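# Grip Pad Delamination on the Handheld Gripper: Fault Report

Project Furngate, final-term submission. Section leads: Aoife Costello and Danang Lumenta.

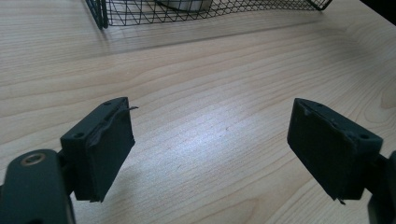 Zlatko Hodžić commented on the first draft that a torn pad is a maintenance matter until it changes the recorded gripper width, and that the report should therefore begin with the width error. The authors accept this, and the sections have been reordered accordingly.

## 1. Summary of the fault

In June, the width signal from the handheld gripper began to disagree with the known size of the test objects. With the fingers closed on a 14 mm calibration block, the logged opening was repeatedly too small. The error came and went within a single session, which led the group to suspect the encoder first. Two afternoons were spent replacing the encoder cable and rewriting the homing routine, with no effect on the readings.

The cause was found at the fingers. The covering of the left pad had torn along its top edge, and a thin flap had curled outward past the corner of the block. The pad surface under the flap was wrinkled, and its lower edge was ragged. When the fingers closed, the flap sometimes folded into the contact area and sometimes stayed clear of it. The right pad was in better condition, with slight fraying at the upper edge and a small torn tab at the bottom.

## 2. Effect on the data

The project had collected 470 pick-and-place demonstrations at the time the fault was identified. Of these, 400 were recorded before the first suspect calibration reading and were kept. The remaining demonstrations were set aside and are not used in any result in this report.

Slip was the second effect. Smooth objects rotated in the grip when the contact fell on the wrinkled part of the pad, and the operator tended to squeeze harder to compensate. A policy trained on the suspect demonstrations learned the same habit. In replay on the bench arm it closed well past the point of contact and tripped the Taşdemir motor controller on overcurrent — the event that caused work to be stopped.

## 3. Safety assessment

The overcurrent trip occurred with no person inside the marked work area. Kathleen Flanagan nevertheless asked that it be entered in the lab incident log, and this was done the same evening. The relevant hazards are:

- Pinch force above the intended limit during replay
- Ejection of a smooth object from an uneven grip
- Loose pad material caught between the fingers and the workpiece

The software force limit had been set from the operator's own grip data. It was therefore too high, and it did not act before the controller tripped. The limit is now a fixed value held in the controller and cannot be changed from the training scripts.

## 4. Root cause

The pads were bonded with Parnetti contact adhesive over a printed surface that had been wiped but not sanded. Peel tests on spare blocks showed the bond failing at the corners first. Repeated sideways contact with bench tops probably started the tear, although no session record captures the moment it began.

## 5. Corrective actions

1. Sand and degrease both finger blocks before bonding.
2. Trim new pads slightly inside the block edge.
3. Inspect both pads before each session and after every 6 sessions replace them as a pair.
4. Run the calibration block check at the start and end of each session, and reject the session if either reading is out of tolerance.

Cormac Rafferty proposed a molded Wirnemix pad in place of the present material. It has not been tested, and the mounting screws would need to be longer.

## 6. Open items

The intermittent readings have not returned with the new pads fitted, but the trial period is short. The replay test at full speed is still on hold pending sign-off of the revised force limit.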